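# Desk Care at Unavgate: Keyboards, Monitors and Cables

Posted 19 February 2022

The shared desks in the Siriwan Building are used by study groups, evening classes and visiting staff. Room 302 holds the curved white desks, which were chosen so that several people could work side by side with a large monitor each. The desks have served us well, and they also collect a great deal over the course of a term: crumbs, pen marks, adapters left behind, and cables that have worked their way from one seat to the next.

This page forms part of our desk care series. It covers the keyboards first and then the surface of the desk itself. The guidance applies to all 94 keyboards in the building and replaces the sheet issued in September. Users of the room are asked to read it before their first booking.

## Keys and keycaps

The keyboards in Room 302 should be unplugged before any cleaning begins. A soft brush is enough for ordinary dust. Where something has been spilled, please do not attempt to remove keycaps with a pen, a ruler or a coin. The small clips under the caps break easily, and a cap with a broken clip cannot be put back. A proper puller is kept in the supply drawer and may be borrowed at the front desk.

If caps are taken off, they should be laid out on a clear part of the desk in the order in which they were removed. Square caps of the same size are easy to confuse, and some of them fit only one row because the slope of the top surface differs from row to row. The wider keys, such as the space bar and Enter, have a wire support underneath and should be left to building staff.

*Room 302. Several small square keys on a white surface, close to a black keyboard. Two black monitors stand to the left and a fuzzy purple cylinder to the right.*

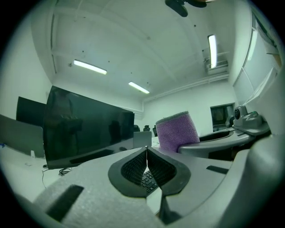 One reader of the Modora bulletin wrote to say that the order of the caps had never been a problem for her, as she puts each one back before lifting the next, and that she would like this method recommended as well. She added that it takes longer but leaves no gaps in the keyboard if a class arrives early.

We are glad to include the suggestion. Either method is acceptable, and the single-cap method is well suited to short bookings. It is less practical after a spill, when the whole board may need to dry and the caps should be washed together in lukewarm water with a little dish soap. Washed caps are to be left on a towel overnight. They must not be dried on a radiator, where they can warp.

Caps found on the floor or under a monitor stand should be placed in an envelope marked with the desk number. Please do not fit a stray cap to the nearest keyboard with a gap. We have had keyboards returned with two of the same letter, and the next person to type on them was understandably confused.

Cleaning putty and gel may be used on the keyboards in small amounts. The material should be pressed lightly and lifted straight up. When it has turned gray or begins to leave residue, it belongs in the trash – it cannot be rinsed and used again.

## The desk surface

White desktops show marks quickly. Most marks come off with a damp cloth, and we ask that a dry cloth be passed over the same area afterward. Spray should go on the cloth and never on the desk, as the liquid can run under the monitor stands and into the plugs. Marker that has been on the surface for some days may need a second treatment, which staff will carry out on request.

Each seat should be left with its keyboard, its mouse and its monitor. Chargers, earphones and handheld devices are personal property and should go home with their owners. Items left behind are held at the front desk for 12 days.

Cables behind the monitors are bundled so that they can be lifted together when the desk is wiped. Please do not separate a bundle to gain a little more length. Extension leads are available in the supply drawer, and they should be returned to it at the end of the booking.

*A seat at the curved white desk, with a black full-size keyboard and a gray mouse in front of a large curved monitor. Both hands are at the left half of the keyboard, holding a purple object above the keys.*
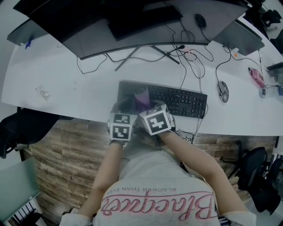 A mouse cord should run up toward the monitor and then along the back of the desk. Cords that cross in front of the keyboard are caught by sleeves and notebooks, and most of the damaged plugs reported last term had been pulled in this way. Users who prefer the mouse on the left may move it, provided that the cord is brought around behind the keyboard and the mouse is returned to the right at the end.

Monitors may be tilted but should not be turned or slid along the desk. The curved screens are heavy, and the feet of the stands can scratch the white finish. Anyone who needs a monitor moved should ask at the front desk the day before the booking.

Screens are cleaned by staff with a dry microfiber cloth. Paper towels and kitchen cleaner should not be used on them. Fingerprints near the lower edge are to be expected in a shared room and do not need to be reported.

## Booking and supplies

Room 302 is booked through the Modora page in the usual way. Cleaning time is included in the booking, and the last seven minutes should be kept free for it. Groups that have eaten in the adjoining lounge are asked to wash their hands before returning to the keyboards.

Brushes, cloths and cap pullers are supplied by Vekell and restocked at the start of each month. If the drawer is empty, please tell the front desk – a spare set is kept there. Replacement keycaps are ordered only for the standard black keyboards, and delivery can take several weeks. Until a cap arrives, the keyboard concerned is taken out of the room and a substitute is put in its place.

Questions about desk care may be left in the box beside the door to Room 302 or sent to the building office at Unavgate.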